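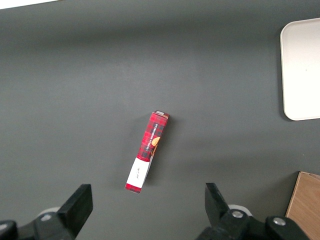

Subject: Re: [cast-sculpture] Recasting missing panels for Stakadari
Date: 2026-10-22
From: Arsalan Gilani

Replying to the list as well as to Maureen, as two other people wrote to me privately with the same question.

> We have been asked to show Stakadari at Plutstead next spring. The
> work is a wall piece from 1988, 54 plaster panels cast from the
> artist's back and shoulders, hung in a grid. Three panels are gone
> and a fourth is broken in a way our conservator does not want to
> repair. The artist's daughter owns the work and has the original
> molds. She is happy for us to cast replacements. The Gandon, where
> it was last shown, displayed it with gaps.
>
> My questions are:
>
> 1. Is it normal to recast from the original molds when the artist
> is dead and left no written instructions?
>
> 2. If we do it, how should the new panels be marked?
>
> 3. Are latex molds of that age likely to be any use at all?
>
> 4. How do other people word the label?
>
> Maureen

I worked on the Gandon hanging, so I can speak to part of this from having handled the panels. The rest is opinion.

On the first question, there isn't a normal. I have seen it done both ways. What I would look at first is how the artist treated the work while she was alive. In the case of Stakadari, she replaced at least one panel herself. If you turn over the panel in the bottom row, second from the left, the burlap backing is a different weave and the hanging wire is set much deeper than on its neighbors. The inventory sheet that came with the crates also has a pencil note beside it, "new one, May." No year. To me that says she thought of the panels as replaceable, at least by her own hand. Whether that carries over to somebody else's hand is a separate matter and I don't think you can settle it from the object.

The gaps at the Gandon were not a principled decision, by the way. We opened the crates nine days before the opening and found what we found. There was no time to cast anything. Some of the reviews read the gaps as part of the work, and one treated them as the point of it, so if you do fill them you should expect a few visitors to ask where they went.

On marking, please mark them in the plaster and not only on a paper tag. Tags come off. We had loose tags in the bottom of two crates and never worked out which panels they belonged to. I would cut the date and the word REPLACEMENT into the back before the plaster is fully hard, deep enough to feel with a thumb, and then photograph every back, old and new, with the position number showing. The file at the Gandon is under number 2543 and has our photographs of the fronts and about half of the backs. Ask the registrar for it. It should be sent to you without any fuss, but ask for the hanging diagram separately, as it was stored with the exhibition papers and does not come up with the rest.

On the molds, I have not seen them, so treat this as general. Latex from that period that was stored in the dark with its plaster jacket still on can be surprisingly good. Latex that was folded, or kept in an attic, or stored with the jacket off, has usually shrunk and gone brown and sticky or brittle. Even the good ones will have lost some size. If the owner says they are fine, ask whether anyone has opened them lately. A shrunken mold will give you a panel that is visibly smaller than the ones beside it, and in a grid the eye goes straight there.

The other route is to take a new silicone mold from a surviving panel, but I would not do that here. Each panel is from a different part of the back, and a repeat would show. It also means putting release agent on a surface that has never been sealed.

If the molds turn out to be usable, I would send them to Van Dijk before trying anything in house. They are a small shop, mostly architectural plaster, and they did a test pour for us on another job for $500, which included a written report on the mold. That was a few years ago and the price may have gone up. They will want to know the weight of an original panel so they can match the thickness. The ones we weighed varied quite a lot — she was not consistent — so give them the neighbors of each missing panel and let them match to those.

On the label, I would keep it short and put it in the same size of type as everything else. Something like:

"Plaster, burlap, wire. 1988. Four panels recast from the artist's molds for this exhibition."

That is all most people need. Put the longer account in the file and in the loan agreement. The agreement should also say who owns the new panels once the show comes down, and whether they travel with the work or stay behind. Nobody at our end had thought about the equivalent question for the crates, and it took months of letters to sort out.

One thing you did not ask. The plaster is soft and the wires are rusting where they enter it, so do not hang the old panels by the wires alone. We used a narrow aluminum ledge under each row, painted to match the wall. I still have the drawing for it and can scan it for you if the dimensions would help.

Arsalan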